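Ticket: table rocks on tiled floor, edge trim lifting
Product: Pukine square table, marble-pattern top
Status: closed
Reading time: 3 minutes
Print this page | E-mail this page

Reported by: Torbjørn Eide, Lallthorpe
Handled by: Gunnel Björklund, Lindqvist Furniture Support
Opened: 9 Nov 2023

Problem as reported

Table rocks along one diagonal when weight is put on a corner. Customer states it did not do this in the previous flat, which had carpet. The present floor is tiled. A glass left near the corner has walked a short distance on two occasions. Second complaint: the red trim along the front edge has come away from the top over a length of 30 mm and catches on sleeves.

Customer has already tried folded paper under one foot. This held for a day and then slid out.

Entry 1 (GB)

Asked customer to establish whether the fault is in the floor or in the table. Procedure: mark one corner of the top with masking tape, note which foot is off the floor, turn the table a quarter turn on the same spot and check again. If the gap stays with the marked corner, the table is out of true. If it stays with the same tile, the floor is.

Also asked for the article number from the carton.

Entry 2 (TE)

Quarter turn done twice. The gap stays with the marked corner both times. Gap is one bank card thick, not quite two. Floor checked separately with a 100 cm level and the bubble sits between the lines in both directions. The carton is flattened but I still have it. Picture attached.
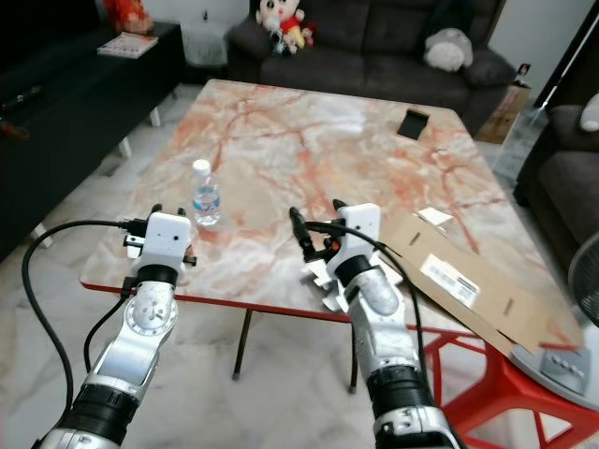

Attachment 1: table in the living room, flattened carton on the right-hand side.

Entry 3 (GB)

Thank you. Small feet on hard tile leave very little tolerance, so a difference that carpet would absorb will show. The label cannot be read at this size, please type the article number in full.

Gap follows the table. Two likely causes: leg bolts tightened while the table was upside down and never re-seated, or one foot insert not pushed fully home. The first is far more common with this model.

Please do the following in order.

1. Clear the top completely.
2. Lay a blanket on the floor and turn the table over. Two people, lift by the legs' upper ends, not by the trim.
3. Slacken every leg bolt by one full turn. Do not remove them.
4. Turn the table upright and press down on the centre of the top for a few seconds.
5. Tighten each bolt to finger-tight from below, working across the diagonal, then a quarter turn with the key.
6. Check the gap again with the card.

Leave the trim until the rocking is cured.

Entry 4 (TE)

Article number is 115-72. Steps 1 to 6 done. One bolt was so tight I needed a longer key to move it. Gap is now smaller than one card but the table still knocks if I lean on the marked corner.

Entry 5 (GB)

Remaining movement points to the foot insert. Grip the foot at the marked corner and twist. If it turns freely it is not seated – tap it in with a rubber mallet and a piece of scrap wood, leg held steady. If it is firm, add one Flirel adhesive felt disc to that foot only. Clean the foot with white spirit first and leave the disc under load for 72 hours before sliding the table anywhere.

Entry 6 (TE)

Foot turned freely. Two taps and it went in. No rocking on any corner now, felt disc not needed.

Entry 7 (GB)

Good. For the trim: warm the loose length with a hairdryer on its low setting, wipe out the channel behind it, run a thin line of contact adhesive on both faces, wait until it is tacky and press. Hold with masking tape overnight. Do not use superglue, it turns the red trim white.

Entry 8 (TE)

Trim is down and flush. Please close.

Resolution: leg bolts re-seated, foot insert driven home, trim re-glued. No parts sent.

Reader comments (3)

marl_k: Same table, same knock. Mine was the bolts only. Worth checking again after a month, they settle.

Pia R.: What size is the key? The one in my box rounded off straight away.

marl_k: 5 mm on mine. Get a proper one with a long arm.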